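Drift

Incident 9 was opened at the Jusley site on Aug 9, 2026, under the heading "Phantom grip." I was assigned to it because I had closed the last one.

The complaint was simple. The arm in cell 2 reported that it was holding a part. The force reading at the fingers was steady, the width reading was above zero, and the controller had set the flag that means an object is present. On the strength of that flag the arm would not open its fingers over the table, would not return home, and would not accept a new job. It had been waiting for permission to put something down.

The first log I pulled was from the Romari controller. It showed 2,000 cycles without a fault, then one entry: GRIP CONFIRMED. The next line was a request for a drop location. So was the line after that. The request repeated every few seconds until the night shift pressed the stop and went to find a form.

I released the stop with the drives locked out and opened the wrist view on the bench monitor.

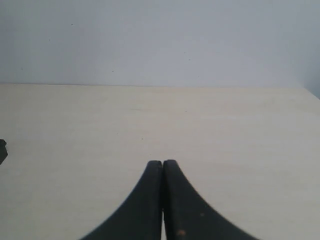
Cell 2, wrist view. Controller status: OBJECT HELD.

I checked the view against the flag, then against the parts list. The list called for a Hirose bracket, nine grams, gray. I entered "no part observed between fingers" and attached the file.

The usual cause is drift. The width sensor is set to zero when the fingers are closed, and over time the zero moves. After enough movement, closed no longer reads as closed, and the software concludes that something must be in the way. The force reading supports it, as two fingers pressing on each other feel the same to the sensor as two fingers pressing on a thin part. The fix takes a few minutes. You reset the zero, clear the flag and run a test grip.

I reset the zero. The width reading went to 0.0 and stayed there. The flag did not clear.

I read the manual again. Vilora, who wrote the grip software, had put in a rule that an object could only be released at a valid drop location. Someone had once lost a part by clearing a flag by hand, and the rule was the answer to that. There was no exception for a part that did not exist.

So I gave it a location. I typed in the coordinates of a spot on the table, a hand's width in front of the fingers, removed the lockout and stood outside the guard.

The arm moved at the slow speed. It came down over the spot, stopped a few millimeters above the surface, and waited for the reading to settle — the same pause it makes for glass. Then it opened. It backed straight up, so as not to knock anything over, and went home.

The log said PLACED. Under "Recovered parts" the form would not accept a blank, so I entered one, and under "Location" I copied the coordinates.

The day shift asked whether the cell was clear to run. I told them it was. They started the next job, and the arm took the long way around the spot.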